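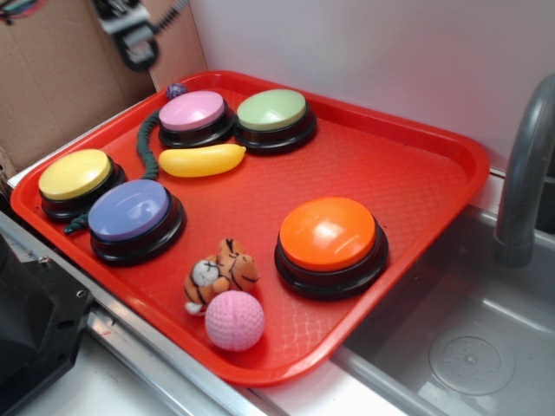 FOOTWEAR PRODUCT AND MERCHANDISING
Unit 4: Color, Material and the Reissued Shoe
Instructor: Bastien Pruvost
Studio assistant: Timothée Lefèvre

Purpose of the unit

This unit examines how an established shoe is brought back to market with changes to its color and material. Students should already be familiar with the parts of the upper and with the basic construction of a cupsole. Those who missed the February introduction should read the notes for Unit 3 before attempting the exercise below.

Terms used in these notes

Reissue. A shoe produced again from an earlier pattern, with the same name and substantially the same shape.

Colorway. The complete arrangement of colors on one version of a shoe, including the lining, laces, eyelets and outsole. A change of lace color alone is normally recorded as a new colorway if it is given its own style number.

Color blocking. The use of distinct, solid areas of color that meet at a seam or panel edge.

Last. The form over which the upper is shaped. A reissue made on a different last may look correct in a photograph and still fit differently.

Case study: the Royer court shoe

The course follows one shoe throughout the term, the Royer, a low court model sold by Altari. The original version had a white leather upper, a gray suede toe and a green heel tab. When the company decided to reissue it, the original last could not be found, and a new one was cut from measurements taken on three surviving pairs. The toe of the reissue is slightly rounder as a result. Longtime customers noticed this at once, and the second production run was corrected.

The first release was limited to 500 pairs and sold through a single shop in Zestusthorpe. It kept the original colors without alteration. The second release introduced a red suede toe with a black tongue, and the third replaced the leather with canvas. Students should note the order: the original colorway was offered first, the color change second and the material change last. Each step moved a little further from the shoe that customers remembered.

Color across materials

A single color reference will not look the same on every part of a shoe. Suede absorbs light and tends to appear darker than smooth leather dyed to the same reference. Mesh allows the lining to show through. Rubber and molded foam have their own surface finish, and a glossy part beside a matte one will often be read as a different shade even when the two have been measured as equal.

For this reason the designer approves a separate sample for each material. The samples are then viewed together, first in daylight and then under shop lighting, before the pattern is released to the factory. Approval given from a screen is not accepted in this course.
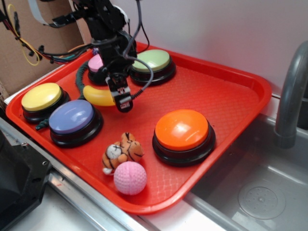

Pairing two or more colors

A dominant color should cover the largest visible area of the upper, usually the quarter and the toe. A secondary color is placed on the overlays. An accent is kept to small parts such as the eyelets, the pull tab or the lining — these can carry a very bright shade without altering the character of the shoe.

The Jerkard collaboration on the Royer is a useful exception. It divided the upper into two equal halves, yellow on the inner side and pale blue on the outer, with no dominant color at all. Altari made 252 pairs. The shoe was widely photographed, but several stockists reported that customers tried it on and then bought the plain white version. Both outcomes should be considered when the project is discussed in class.

Exercise

Work in pairs. Each pair will prepare a proposal for a new colorway of the Royer.

1. Select one dominant color, one secondary color and one accent. State the material for each part.

2. Prepare a flat drawing of the outer side, the inner side and the heel. Color all three by hand.

3. Attach a material swatch for every color in the proposal. Smooth and textured surfaces must be swatched separately.

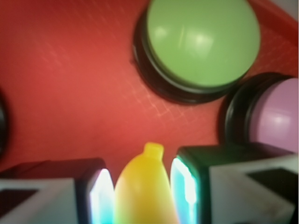

4. Write one page explaining what has been kept from the original shoe and what has been changed. Refer to the Altari releases where relevant.

5. Submit the drawing, the swatches and the written page together in one folder, marked with both names and the style number 1765.

Assessment

The drawing and swatches count for half of the grade and the written page for the other half. Late folders are accepted only by prior arrangement with the instructor. Questions about materials should be addressed to Timothée Lefèvre, who is available in the studio from 2 p.m.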